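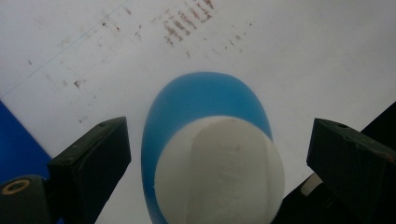 2. Inking and First Use

The Trilleo hand numbering machine is shipped with a dry felt pad and must be inked before it will print. Set it up on a surface you don't mind marking, and cover anything else within reach. Ink goes further than most people expect. Short rusty-brown streaks close together and a scatter of small reddish dots show up plainly on a white background, and dried ink is hard to get off a painted or coated desk. If you have to work on a good desk, put down several layers of newspaper first.

You will need:
The numbering machine
The felt pad (in the small envelope)
One bottle of Jastance oil-based ink
The metal stylus
Scrap paper
A dry rag

CAUTION: Use oil-based numbering ink only. Rubber stamp ink will gum up the wheels. Damage from the wrong ink is not covered by the warranty.

2.1 Inking the pad

1. Take the pad out of its envelope and lay it felt side up on scrap paper.
2. Put three drops of ink along the center of the felt. Spread them with the side of the stylus.
3. Let the pad stand until no ink is shining on top. A new pad takes longer than a used one.
4. Add two more drops and let it stand again.
5. Press a corner of scrap paper to the felt. The paper should pick up an even color with no wet spots. If it comes away wet, blot the pad and try again.

Note: If the pad is heavily over-inked, leave it face down on newspaper for 24 hours. Do not wring it out.

2.2 Fitting the pad

1. Stand the machine upright and push the handle down halfway.
2. Slide the lock button to the left. The handle will stay down.
3. Pull the pad holder out by its two tabs.
4. Seat the pad in the holder with the felt facing the wheels. The notched end goes toward the back.
5. Push the holder in until it clicks.
6. Hold the handle, release the lock button, and let the handle come up slowly.

CAUTION: Keep your fingers clear of the print opening when you release the lock. The spring is strong.

2.3 Setting the starting number

1. Lock the handle down as in 2.2.
2. Turn the wheels with the stylus, starting from the right. Do not use a pen or a screwdriver.
3. To leave out leading zeros, push the zero on each unused wheel down below the others. For 694, the three wheels on the right are set and the rest are dropped.
4. Set the action dial on the side. Position 0 repeats the same number, position 1 advances every time, and position 2 prints each number twice before advancing.
5. Release the lock.

The first stroke may advance the wheels before printing. Always make one test stroke on scrap paper and reset if you have to.

2.4 Test prints

Make ten strokes on scrap paper with the dial at 1. Press straight down with even pressure and let the handle come all the way up each time. The first few numbers are often heavy. If they are still blurred at the tenth, take out the pad and blot it.

If one digit is faint and the others are dark, the pad is not seated flat. Refit it.

2.5 Re-inking

Re-ink when the print turns gray, or every 3000 impressions. Two drops are enough. Replacement pads are sold under the Goh name and fit all models with a two-tab holder.

Section 2 revised March 7, 2009, K. Chong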